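3. Cell setup and upkeep

Written up from the bench log, mostly in the order things got done. One arm, one table, one pair of fingers, and everything it picks up is clothing or offcuts of clothing. The learning side is in the next section. This part covers how the cell was kept in a state where the numbers meant something, and it took more of the project than any of us had planned for.

Mounting. The arm sits on a steel plate bolted through the floor. It used to be clamped to the table, bad idea, the table moved whenever the arm stopped hard and the cloth moved with it. Table now stands free of the arm and is pinned to the floor on its own brackets. Wooden top, kept bare. We tried a felt cover in the early weeks. Fabric dragged nicely on it and stayed where it was put, but the felt shed, the fluff got into the finger slides, and the whole gripper had to come apart. Felt went in the bin. On wood a light knit will slide ahead of the fingers if they come in too flat, so the approach angle was made steeper and the last bit of travel slowed right down.

Table height. This matters more than it should. The fingers have to come almost to the surface to get under a single layer, and if the controller thinks the table is lower than it is the tips press into the wood and the wrist faults. Higher than it is and the jaws close on air. Height is taken by touching off near each corner with the gripper shut and fitting a plane. Orellana wrote the routine and it runs at the start of each session, before any cloth goes down. A humid week in May moved the plane enough to see in the log. Touch-off had been skipped for a few days before that and those sessions were thrown out.

Fingers. Two black fingers, each a slim jaw on a block-shaped base. The jaws are the part that wears and the part we swap. The bases stay on. First set of jaws came from Pedmont, and they were fine on towelling and denim, poor on anything fine. The faces polish up with use and a ribbed knit then creeps out when the arm lifts. Riquelme recut a set with the faces lightly scuffed and the tips brought in a touch so that they meet before the rest of the face does. That's the set used for everything reported in this paper. Tip contact first, then the face closes up behind it as force comes on.

Checking that by eye is harder than it sounds. What we do: close on a strip of thin paper and pull. Should hold at the tip and slide at the root under light force. If it holds at the root and slides at the tip the jaws are splayed and the screws need backing off and redoing. Screws get done up alternately, a little on one, a little on the other, with the gripper closed. Doing up one side first twists the jaw and it never sits right after. Thread lock on the base screws only. We put it on the jaw screws once and then had to heat them to get them out.

Service interval. Every 200 grasps the cell stops and asks for a check. The operator wipes the faces with alcohol, picks lint out of the slides with tweezers, does the paper pull, and reruns the open and close limits. The interval was picked from the slip log. With the Pedmont jaws the first run of slips showed up at grasp 226 after a clean, so we set the stop a bit below that and left it alone for the recut set as well. Could probably go longer now. Not tested.

Lint is the thing. Knitwear sheds more than wovens, and it doesnt build up on the faces where you would look for it, it packs in behind the jaw, at the step where the jaw meets the base. Enough of it in there and the finger stops short of its closed position. The motor current goes up as though there is cloth in the grip. So the grasp detector says yes with nothing held. Urrutia found this the slow way, going back through a whole day of good grasps that had no fabric in them. The fix was a cheap one: an empty close at the start of every service stop, and the current from that is stored as the baseline. If the baseline has drifted past the limit the cell will not restart until someone has cleaned behind the jaws and hit confirm.

Camera. Small unit at the wrist, looking along the fingers, with both jaws always in view along the bottom. The first bracket was printed and it sagged when the gripper motor warmed up, so the tips wandered in the picture over a session. Replaced with a bent aluminium one from Vernine, which has held. After any work on the gripper the tip position in the image is marked again by hand, jaws shut, on the bare table. Takes no time and saves a lot of grief. The lens gets a puff of air at each service stop, never a cloth, cloth leaves fibres on it and a fibre near the lens looks a lot like a loose thread on the garment.

Cable to the camera is the weak point. It runs back along the forearm in a loose loop with a tie at the wrist and another at the elbow. The wrist tie was too tight in the first build and the cable failed just inside the strain relief. Symptoms were dropped frames on one side of the wrist rotation only, which looked like a software fault for longer than we would like to admit. Kærgaard swapped it for a softer cable and turned the connector so that the bend is spread along the loop.

Lighting. One lamp on the side wall, diffuser in front, ceiling lights off. The arm throws a shadow over the table whatever we do, and where it falls depends on the pose. We gave up trying to remove it. What we did instead was fix the lamp position with a bracket so that the shadow is the same for the same pose, and lock exposure on the camera. Auto exposure was pulling pale fabrics up and down as the fingers came in, and a pale rib lost its texture altogether at the worst moment. Locked exposure costs some detail in the black of the fingers, not a problem for us.

Grasp point on knits. Hems and seams give the jaws something firmer than a single layer, and a standing fold is easier again. For the ribbed pieces the policy tends to go for fabric close to a raised corner when there is one. Of the slips logged on knits after the recut, 86 were on flat single layers well away from any fold or stitching, and those are the ones worth going after with hardware. Lý has drawn a jaw with a thinner tip for this. Being cut at Carrasco at the time of writing, so no results here.

Spares. Keep a full set of jaws fitted to spare bases, already checked with the paper, and swap the pair. Never mix one new jaw with one worn one. The pair goes out of line within a session. Ziltbridge couplings at the wrist need the grease wiped off before the gripper goes back on or the seat reading is out and the touch-off plane tilts. Wipe both halfs.

Figure 3 gives the wrist camera's view with the fingers closed on fabric, in the layout used for the knit trials.

Figure 3. Wrist view, jaws closed on pale lilac ribbed fabric close to a folded corner, with the arm's shadow on the table to the right.
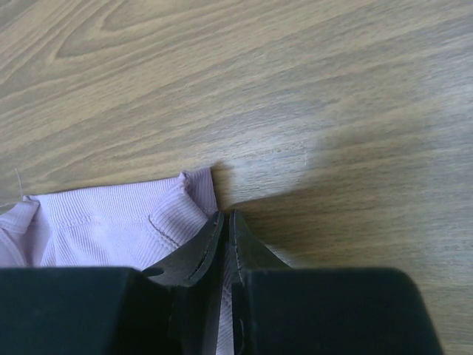

Force limit was left alone through all of this. Raising it is the obvious thing to try when cloth slips, and it does help for a while, but the faces polish faster and the jaw screws start to work loose — we went down that road with the first set and came back. Better to clean, check the baseline, redo the screws, and only then look at force. Any change to the limit goes in the log with the grasp count next to it.

Contact: Javiera Orellana, corresponding author | © 2020 the authors | Back to top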